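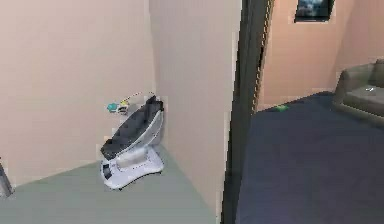

Robot goes through the doorway and then loses the room it just left

Posted in Home Robots and Simulation, 17/02/2019
by slowpoke_rover

Hello all, and thank you in advance for reading, because I do go on a bit. I've been teaching myself navigation with Jeltico, the free house simulator, and a little wheeled robot model called the Modise. I have no real robot yet. The plan is to have one trundling around by July, so I'd like it to be safe before it meets anyone's ankles.

My test is very simple. The robot starts in the nursery, which has a smooth gray-green floor and a baby swing tucked into the corner, and it has to drive through the dark doorway into the living room, where there's navy carpet and a gray sofa, and then come back. Going out is fine. On the way back it gets just past the door frame, decides it is somewhere else, and drives straight into the base of the swing without slowing down at all. The bumper doesn't even register! Out of 30 runs it did this 8 times. There's no baby in the simulation, of course, but you can see why I'm not happy about it.

I've tried a slower speed and a fresh map, and neither made any difference that I could see. Has anybody run into this?

tenderfoot_tess

Oh, I feel for you, I spent most of a winter on something very like this. I would look at the carpet first. In Jeltico every floor has its own slip value, and the wheels turn a bit more than the robot really travels on a soft one. By the time yours has crossed the carpet and turned around, its idea of where it is can be well off, and those plain walls give it very little to correct itself with. Try printing the estimated position next to the true one as it crosses the threshold. If the two drift apart on the carpet and stay steady on the smooth floor, you've found it.

The bumper is a separate problem, I think. Some of the furniture models come with a collision shape that is much simpler than what you see on screen, and a wide, low oval base like that one is just the sort of thing that gets skipped. Turn on the collision view (it's under Display, not under Physics, which cost me an evening) and see if there's anything down at floor level. If there isn't, add a flat box or a short cylinder by hand. And please put a keep-out zone around the swing on the map as well - I'd never want to depend on a bumper near a baby's things, since a bumper only works once you've already hit something.

jolto_fan

just use Jolto instead, never had this

slowpoke_rover

Tess, you were right about the bumper! I turned on the collision view and the seat had a shape but the base had none, so the robot was driving right into it. I've added a cylinder and it stops properly now. The drift is there too, 7 centimeters by the time it's back at the door, and I'm still working on that one.

grumbling_gearbox

Coming in to add one thing about the drift. Check which version of the Modise model you have. The one in the Tenness starter pack has the wheel diameter entered as 206 millimeters, and mine was missing a decimal point somewhere else in the same file, so I'd read through the whole thing slowly with a cup of coffee. Also, have it stop in the doorway and take a fresh scan before it comes back in. It adds a little pause to each trip, but the door frame is a nice strong edge to line up on, and mine has behaved much better with it.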